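How Do Cartoons Move? Stop Motion, Flip Books and All That

Last updated: March

OK so. Cartoons. You've watched loads. But a cartoon is a pile of still pictures, and still pictures don't move. So what's going on?
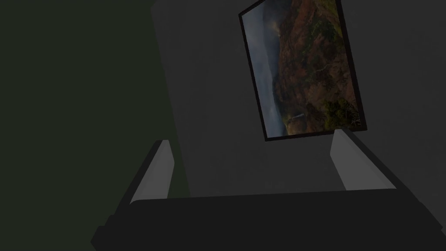 Your eyes and brain do a lot of the work. Show them one picture, then another one that's a tiny bit different, then another, fast enough, and your brain joins them up. It decides something moved. You can't turn this off. Try it. Even when you know it's drawings you still see the cat run.

Each of those pictures is called a frame. Remember that word, we need it a lot.

How many frames?

Movies in a theater mostly use 24 frames for every second. That's a lot of drawing! So cartoon people found a shortcut a long time ago. They make one drawing and show it for 2 frames. Then the next drawing for 2 frames. That's called "animating on twos." Half the drawings, and it still looks fine. Usually. For really fast stuff, like a sword fight or somebody falling down the stairs, they go back to a new drawing every frame. That's "on ones."

So on twos you need 12 drawings for one second. One second is about as long as saying "one Mississippi." Twelve drawings. Now think about a whole movie.

Yeah.

Flip books

Easiest kind. You need a pad of sticky notes and a pencil. Start at the BACK of the pad, on the last page. Draw a ball. Let the next page fall over it, you should be able to see the ball a little through the paper. Draw the ball again, moved over a bit. Keep going. Then flip from back to front with your thumb.

Ours had 41 pages and the ball bounced twice and then rolled off the side. Took most of an afternoon. The ball got bigger by accident in the middle and it looked like it was coming toward us, so we left it.

Tips:
Small moves = slow ball. Big moves = fast ball.
Press lightly so you can erase.
Don't draw near the sticky part. You won't see it when you flip.
Keep it simple. A stick person is plenty. A horse is a lot of legs.

Squash and stretch

This is a trick nearly every cartoon uses. When a ball hits the ground, draw it flat and wide, like a pancake. When it flies back up, draw it tall and skinny. Real rubber balls do squish a bit, but cartoon ones squish WAY more, and it makes them feel bouncy and alive. If you draw the same perfect circle every time it looks like a bowling ball on a string.

One rule. The ball shouldn't look like it has more stuff in it. If it gets wider, it has to get shorter too. Think about a lump of clay, you can squash it but there's still the same amount of clay.

Getting ready to move

Stand up. Now jump. Did you bend your knees first? Everybody does. Cartoon characters do it too, just bigger. Before running, they lean back. Before throwing, the arm goes way behind. This is called anticipation (long word, sorry) and it tells the audience something is about to happen, so they don't miss it.

If you skip it the character kind of just teleports. Which can be funny. But do it on purpose.

Stop motion

No drawing! You use real things. Clay, puppets, toy bricks, buttons, dried pasta, whatever. You put the thing in front of a camera, take a picture, move the thing a teeny bit, take another picture. And again. And again. Play them all back quick and the thing moves by itself.

We made a very short one called Dunne. It's a clay snail who wants to get to the top of a flower pot. The whole film is 500 pictures. At 12 pictures a second that comes to less than 42 seconds, so you can see how slow this is. Nobody bumped the table until picture 13 and then we had to start over.

Things that go wrong in stop motion:

The camera moves. Tape it down. Tape down the table too if you can.
The light changes. The sun goes behind a cloud and your whole film flickers. Close the curtains and use a lamp.
Your hand is in the shot. Check every picture before you take the next one.
Clay gets warm and soft when you handle it alot. Put it in the fridge for a while.
You wear a bright shirt and it shines onto the set. Really. Wear something dark.

Puppets for bigger films often have a skeleton inside, made of metal, with tiny joints. It's called an armature. It holds the pose so the puppet doesn't flop over between pictures. At home you can twist some soft wire into a stick person and put clay on top. Get a grown-up to cut the wire, the ends are sharp.

Computer cartoons

Lots of new ones are made on computers. People think the computer does everything. Nope. Somebody still has to decide how the character moves. First the character gets built as a 3D shape, sort of like a digital statue. Then somebody puts a pretend skeleton inside it, called a rig. Then an animator moves the rig into the important poses. Those are called keyframes. The computer fills in the pictures between them.

But the computer's guesses can look floaty and weird, so the animator goes back and fixes them. Over and over.

After that comes rendering. That's when the computer works out all the light and shadows and turns it into finished pictures. One picture can take hours! Big studios have rooms full of computers doing just that, all night.

What about the sound?

For talking cartoons the voices usually come FIRST. The actors record their lines, then the animators listen again and again and make the mouths match. There's a chart of mouth shapes. One for "oh," one for "ee," one closed one for "mmm," and so on. Look in a mirror and say "Brollircombe" really slow. Watch your lips. They shut for the B, then open up, then shut again near the end for the M, then shut again for the last B if you say it. We had an argument about that last one.

Footsteps and splashes and door creaks get added after. Those people are called foley artists. Coconut shells for horses, celery for breaking bones (ew).

Words to know

Frame: one single picture.
On twos: each drawing stays up for two frames.
Keyframe: an important pose.
In-between: a picture that goes between the important ones.
Armature: the skeleton in a puppet.
Rig: the skeleton in a computer character.
Storyboard: the whole story drawn in little boxes like a comic, befor anybody animates anything. Do this first! We forgot to put it higher up.

Try this next

Make your name appear in dried beans, one bean at a time, one picture per bean. Short name is quicker. Then play it backward and the beans all go away again. Pick them up after, they hurt to step on.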